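Chapter 8
Small Things, Wiped and Put Away

I have taught office care for long enough to know which chapter people skip, and it's this one. Floors get respect. Windows get respect. A calculator gets a quick rub with a sleeve, if it's lucky!

When I started at Dumar, my first supervisor was Maxine Ruawai, and she put me on desks for the whole of February. I was a little insulted (I'd wanted the big polishing machine). By the end of the month I could tell which desks had been cleaned and which had only been tidied, and I've never been able to stop noticing since.
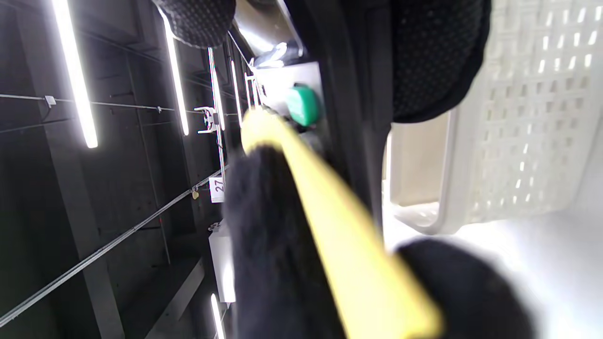

Storage deserves a word before we touch a cloth. Small items wander, and they wander most when their home is deep, dark or a long walk from the desk. I like open shelves for shared supplies, and I like a container I can see into on top of that. A white plastic basket with little openings all over its sides does the job nicely — you can tell there's something in it without tipping it out. Pick a place for each thing first, then clean the thing, then put it there.

Now for the wiping itself. Take one item at a time and hold it up off the table, so you can get at the edges and the back. Fold your cloth as you go and turn it to a fresh side when the first one looks gray.
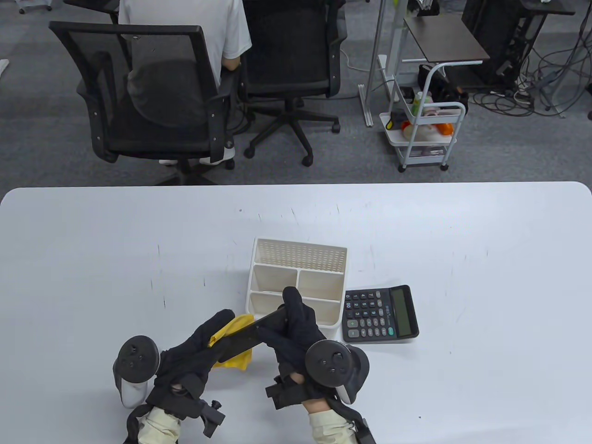

Flat things are quick, and I do them first to get warmed up. Anything with keys or a raised rim takes longer, and that's where new people rush. Go along the rim with a folded corner of the cloth, then do the face in straight passes. Screens get a soft, dry cloth and a light hand. If a mark won't budge, leave it for now; we'll get to stubborn marks in the next section. 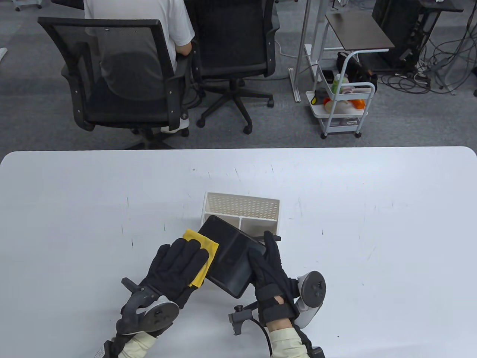

8.1 Choosing a Cloth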